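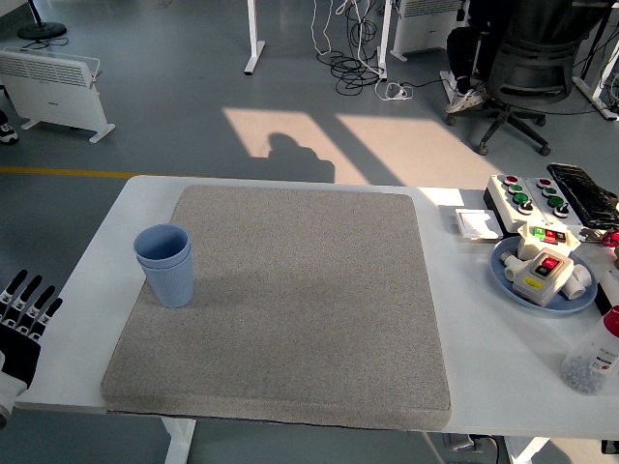
냉침 물통을 팔기 시작하고 나서 우리 집 냉장고 문칸에 우유가 들어갈 자리가 없어졌어요. 보리차 한 통, 호지차 한 통, 그리고 뭘 넣었는지 뚜껑 열어 봐야 아는 통이 늘 하나씩 서 있거든요. 찻잔을 따로 챙기는 사람도 아니라서, 아래쪽에 세로로 골이 잡힌 저 하늘색 플라스틱 컵 같은 데다 콸콸 따라 마십니다. 차 도구 가게 하면서 그래도 되냐고 물으시는 분들이 계신데 저는 됩니다! 물 대신 마시는 차는 편한 컵에 마셔야 자주 마시게 되고, 씻기도 쉽고, 떨어뜨려도 마음이 덜 철렁해요. 오늘 소개할 물통도 딱 그런 마음으로 골랐어요.

울렐(Wullell) 냉침 물통
판매: 디사르(Disar) 차 살림
옵션: 통 색상 / 거름망 추가 / 패킹 추가
배송: 평일 오후 4시 이전 주문은 당일 출고

어떤 물건이냐면요

찬물에 찻잎을 넣고 냉장고에서 천천히 우리는 통이에요. 가운데에 긴 거름망이 들어가고, 다 우러나면 거름망만 쏙 빼서 그대로 마시면 됩니다. 구조가 이게 다예요. 버튼도 없고 충전할 것도 없고, 앱도 당연히 없고요.

제가 이 통을 좋아하는 건 입구가 넓어서예요. 예전에 쓰던 유리병은 모양이 정말 예뻤는데 손이 안 들어가서, 긴 솔로 바닥을 휘젓다가 결국 보리차 때가 동그랗게 앉은 채로 재활용함에 보냈어요(그 병 아직도 가끔 생각나요, 예쁘긴 예뻤어요). 울렐은 제 손이 손목까지 들어갑니다. 수세미를 쥐고 바닥을 그냥 문지르면 돼요. 손이 크신 분은 상세 치수를 보고 주문해 주세요. 남편이나 아버님이 설거지 담당인 집도 많으니까요.

부품은 통, 뚜껑, 거름망, 패킹 해서 4가지예요. 전부 분리되고 전부 따로 살 수 있어요. 뚜껑 하나 깨졌다고 통까지 새로 사는 게 저는 그렇게 아깝더라고요.

거름망 이야기 조금 길게

거름망은 프로드게이트(Prodgate)라는 이름으로 나오는 촘촘한 스테인리스 망이에요. 울렐에 원래 들어 있던 기본 망은 구멍이 조금 컸어요. 볶은 보리알이나 옥수수알에는 아무 문제가 없는데, 루이보스처럼 가늘고 짧은 잎을 넣으면 바닥에 부스러기가 소복하게 깔렸거든요. 마지막 한 모금에 꼭 씹히는 그 느낌, 아시죠? 그래서 저희 가게에서 나가는 통에는 처음부터 프로드게이트 망을 끼워 보내요. 기본 망이 더 좋으시면 배송 메모에 남겨 주세요. 바꿔 드릴게요.

망이 촘촘하면 단점도 있어요. 물이 천천히 드나들어서 우러나는 시간이 더 걸려요. 보리차는 큰 차이를 못 느꼈고, 잎이 통째로 말린 우롱은 확실히 느렸어요. 저는 우롱을 넣을 때 저녁 먹고 바로 넣어 둡니다. 자기 전에 넣으면 아침에 좀 싱거워요. 그리고 가루가 많은 찻잎 끝물은 망이 막히기도 하니까, 봉지 바닥에 남은 건 체에 한번 털어서 쓰시는 편이 나아요.

망 바닥의 마개는 돌려서 여는 방식이에요. 처음 며칠은 뻑뻑합니다. 저도 첫날에 고무장갑 끼고 열었어요. 불량은 아니고, 몇 번 여닫으면 부드러워져요. 그래도 계속 안 열리면 힘으로 비틀지 마시고 문의 주세요. 한번 힘껏 비틀었다가 망 테두리가 살짝 휜 적이 있는데 그다음부터는 통에 넣을 때마다 삐걱 소리가 나더라고요.

얼마나 우리나요

이건 정답이 없어서 제가 집에서 하는 방식만 적어 둘게요. 입맛대로 늘리고 줄이세요.

볶은 보리: 다섯 큰술. 밤에 넣고 아침에 망을 뺍니다. 찬물로만 하면 색이 연한데 맛은 깔끔해요. 진한 색이 좋으면 보리를 작은 그릇에 담아 뜨거운 물을 자작하게 부어 잠깐 두었다가, 식혀서 물까지 같이 넣으세요.

호지차: 보리보다 적게. 오래 두어도 떫은맛이 잘 안 올라와서 깜빡하는 분들께 제일 권하는 차예요. 저도 망을 넣은 채 하루를 넘긴 적이 여러 번이에요.

녹차: 욕심내지 마세요. 점심 먹고 넣어서 저녁 먹을 때 빼면 달큰한 맛이 남습니다. 다음 날까지 두면 텁텁해져요.

히비스커스: 색이 정말 빨리 나와요. 예쁘다고 그냥 두면 시어서 얼굴이 찌푸려집니다. 저는 배 껍질을 같이 넣어요. 손님 한 분이 후기에 써 주신 걸 따라 했는데 지금은 배 깎을 때마다 껍질을 모아 둬요.

옥수수수염: 수염이 망 밖으로 삐져나오지 않게 꾹꾹 접어 넣으세요. 한 가닥이라도 나오면 패킹 사이에 끼고, 그러면 뚜껑이 덜 닫혀서 문칸에 물이 고입니다.

우린 차는 냉장고에 두고 72시간 안에 드세요. 저는 그보다 빨리 마시는 편이고, 과일 껍질을 넣은 건 다음 날 안으로 다 비워요. 시큼한 냄새가 나거나 표면에 미끈한 게 보이면 아까워도 버리셔야 해요. 통에 입을 대고 드시는 것도 말리고 싶어요. 여름에는 하루 만에 맛이 달라져요.

씻는 법

통과 거름망은 식기세척기에 들어갑니다. 뚜껑은 위 칸에 넣으시고, 패킹은 꼭 빼서 손으로 씻어 주세요. 패킹을 끼운 채로 돌리면 홈에 물이 남아서 냄새가 나요.

보리차 때는 베이킹소다 한 숟갈이면 충분합니다. 미지근한 물에 풀어서 저녁 내내 담가 두었다가 헹구세요. 쇠 수세미는 안 돼요! 통 안쪽에 흠집이 생기면 그다음부터 차 색이 그 자리에만 배어요. 거름망은 다 쓰고 바로 거꾸로 들고 톡톡 털면 잎이 뭉텅이로 떨어지는데, 마르고 나면 하나하나 떼어야 해서 성질이 납니다. 바쁘면 그냥 물에 담가만 놓으세요.

뜨거운 물은 통에 바로 붓지 마세요. 차가운 물과 미지근한 물까지만 쓰는 통이에요. 겨울에 뜨겁게 마시고 싶으면 냄비에 덜어서 데우시면 되고요, 저는 1월에도 그렇게 마셔요.

패킹과 새는 문제

문의가 제일 많은 부분이라 따로 씁니다. 패킹은 피라스(Piras) 실리콘 패킹이고 뚜껑 안쪽 홈에 끼워져 있어요. 한쪽 면이 납작하고 반대쪽은 살짝 볼록한데, 볼록한 쪽이 바깥을 봐야 해요. 씻고 나서 뒤집어 끼우면 닫히긴 닫혀요. 그런데 눕히면 똑똑 떨어집니다. 샌다고 연락 주신 분들께 사진을 부탁드리면 뒤집힌 경우가 꽤 있었어요. 저도 택배 상자 싸다가 뒤집어 끼운 걸 발견하고 다시 푼 적이 있으니까 너무 민망해하지 마세요.

눕혀서 보관하셔도 되지만 물을 꽉 채우지는 말아 주세요. 목선까지 채우고 눕히면 뚜껑 쪽에 무게가 쏠려요. 저는 문칸에 세워 둡니다. 냉장고마다 문칸 높이가 달라서 이건 꼭 재 보고 주문하시면 좋겠어요. 우리 집은 문칸 위 선반을 한 단 올렸어요. 케첩이 안쪽으로 밀려났고 그 뒤로 케첩을 잘 안 먹게 됐네요.

색상

다섯 가지예요. 투명, 연회색, 살구, 올리브, 남색. 투명은 차 색이 그대로 보여서 얼마나 우러났는지 알기 편하고, 대신 보리차 때도 그대로 보여요. 남색은 반대예요. 안이 거의 안 보여서 남은 양을 알려면 들어 봐야 합니다. 저는 살구를 오래 썼는데 히비스커스를 담으면 색이 묘하게 탁해 보여서 지금은 연회색으로 바꿨어요. 올리브는 모니터에서 보시는 것보다 누런 기가 돌아요. 이것 때문에 교환하신 분이 있어서 적어 둡니다.

이런 분께는 안 권해요

혼자 사시고 차를 하루 한 잔만 드시면 이 통은 커요. 절반만 채워도 되는데, 그러면 망 아래쪽만 물에 잠기니까 잎도 그만큼 줄여서 넣어야 하고 좀 어정쩡합니다. 작은 병에 티백 하나 넣는 게 편하실 거예요.

들고 다닐 물통을 찾는 분께도 안 맞아요. 손잡이가 없고 가방에 넣기엔 뚱뚱합니다. 캠핑에 가져가는 분들은 계시던데 아이스박스에 세워서 가신대요. 탄산수로 우리고 싶다는 문의도 가끔 받는데, 탄산은 넣지 마세요. 뚜껑이 압력을 버티게 만든 물건이 아니에요.

자주 물어보시는 것

거름망 없이 그냥 물통으로 써도 되나요?
그럼요. 레몬이나 오이 썰어 넣고 쓰는 분들 많아요. 저는 육수 낼 때 다시마를 망에 넣고 하룻밤 두기도 해요. 단, 다시마를 넣은 망은 바로 씻지 않으면 미끈거림이 오래가요. 육수용 망은 따로 하나 두시는 게 좋겠어요.

커피도 되나요?
됩니다. 굵게 간 원두면 프로드게이트 망으로 걸러지고, 곱게 갈면 미분이 내려와요. 그리고 커피를 한 번 넣으면 향이 패킹에 남습니다. 보리차에서 커피 향이 나도 괜찮은 분만 같이 쓰세요. 저는 안 괜찮아서 패킹을 하나 더 꺼내 놨어요.

선물 포장이 되나요?
크라프트 상자에 끈을 묶어 드려요. 리본은 없어요. 제가 리본을 너무 못 묶습니다.

패킹은 언제 갈아야 하나요?
기간을 정해 두진 않았어요. 눌러 봐서 탄력이 없거나, 씻어 말려도 냄새가 남으면 바꾸세요.

교환과 반품

받고 나서 5일 안에 말씀해 주시면 교환이나 반품이 돼요. 물을 한 번이라도 담은 통은 단순 변심으로는 돌려받기 어렵고, 깨지거나 금이 가서 도착한 건 쓰신 뒤라도 바꿔 드립니다. 상자와 통이 같이 나오게 사진 한 장만 보내 주세요. 문의 게시판은 저 혼자 보고 있어서 오전에 주신 글은 포장 끝나고 저녁에 답하는 날이 많아요.

거름망 단품은 지금 재고가 넉넉하고, 올리브 뚜껑 단품은 품절이에요. 다시 들어오면 옵션 창에 열어 둘게요.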